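**Ticket 3000 – subs drifting on VUKEL, reel 4, Zisten screen 2**

Opened 29/09/2021 by Nhi Doãn (booth)
Assigned: Glykeria Karras
Priority: high, press screening is tonight

Subtitles go out of sync partway thru the feature. Fine in reels one to three. Reel 4 starts OK, then they come up early and get earlier. By the fight in the boathouse the line is on screen before the actor opens his mouth. Laughs in the wrong place at the staff run. Audio is fine, picture is fine, only subs.

Tried so far:

- restarted the server
- deleted the show playlist, built it again from scratch
- ran the same package on screen 4, same drift, so not the projector

Needs a fix or a replacement before doors.
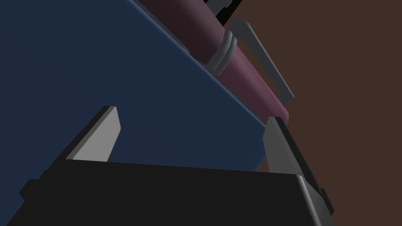
**Glykeria**

Got it. Which version is loaded? There should be two on the drive, original release subs and the festival subs. Read me the last bit of the title off the server, not off the label on the case. Labels on that case have been wrong before.

Also, do the trailers have subs burned in or separate? Want to rule out a global offset.

**Nhi**

Festival version. Ends in F2. Trailers burned in, no problem there. Checked the offset on the server, it's zero. Set it to a minus value just to see and everything before reel 4 went late, put it back to zero.

**Glykeria**

OK so not an offset. Offset would be constant, yours grows. Sounds like the reel 4 sub file was timed to a different cut. There was a recut after the June test screening, director took stuff out of the boathouse sequence and the chase. If the subs for that reel came from before the recut you'd see exactly this – each missing shot pushes it a bit more.

Asking Banano for the change list. 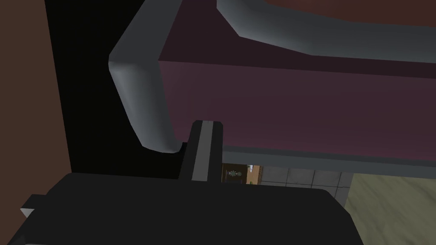
**Glykeria**

Banano (they did the mastering) say the change list went out with the package. It's not in the package. Asked again.

In the meantime Nhi can you note where it first goes wrong? Nearest line of dialog is fine. And whether it ever comes back.

**Nhi**

First bad line is "you kept the coat". Before that all good. Never comes back. Worst at the end of the reel, I get 34 frames by stepping through it. Credits song lyrics are off too but who's reading those.

**Darius Krūmiņa (Banano)**

Hi, jumping in. Confirmed, reel 4 sub file in F2 is the pre-recut one. Reels one thru three weren't touched in the recut so they match either way. The right file exists, it was approved by Thư Đào, it just didnt get pulled into the final build. Our mistake. Rebuilding as a supplemental package so you don't have to re-ingest the whole film.

Will send a link. It's small.
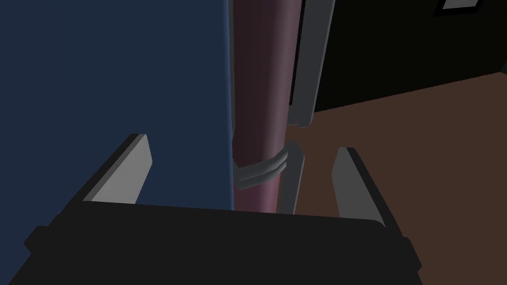 *Rendered view, two gray gripper fingers, black gripper body below.*

**Nhi**

Link works. Downloading. Do I need a new key?

**Darius**

Yes sorry. New composition, new key. The old key won't open it. Sending keys for screens 2 and 4 both.

**Nhi**

Ingested. Server shows F3 now but it's grayed out. Key for screen 4 loaded OK. Key for screen 2 rejected – "certificate mismatch".

**Glykeria**

Screen 2 server was swapped in the summer. Darius, you probably have the old cert on file. Stefaniia has the new one, adding her.

**Stefaniia Bondarchuk**

Attached the current cert for screen 2. I sent this to the distributor (Triệu) after the swap, looks like it never got passed on. Please update your list on both sides or we'll be back here for the next title.

**Darius**

Updated. New key sent, window opens an hour before doors.

**Nhi**

An hour is tight. I can't check the reel AND let the press in. Can it open now?

**Darius**

Resent, valid from now. Use the second email, ignore the first.

**Nhi**

Loaded. F3 is live on screen 2. Skipped to reel 4. "You kept the coat" lands right. Boathouse good. Watched all the way to the end of the reel, good. One thing, the line after the phone rings has a double space and a missing apostrophe, "dont go up there". Was like that in F2 too.

**Glykeria**

Leave it for tonight. Logged it for Thư, she can decide if it's worth another build before general release.

**Thư Đào**

Seen. It's worth it, there are a couple more in that scene I want to change anyway. Not urgent. Please nobody run F2 again though.
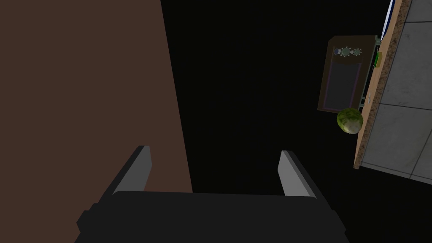 ## Status and leftovers

Fixed for tonight's screening. Keeping open till the items below are done.

- F2 removed from screen 4 – done (Nhi)
- F2 removed from screen 2 – after the show, didn't want to touch the storage before
- new cert to Triệu again, ask for a reply this time – Stefaniia
- change list, still haven't recieved it – Darius
- check if any other venue has F2. Triệu would know. Glykeria to call in the morning
- typo fixes, next build – Thư

Nhi: show went up on time. Subs good start to finish. House lights came up early on the credits, separate ticket.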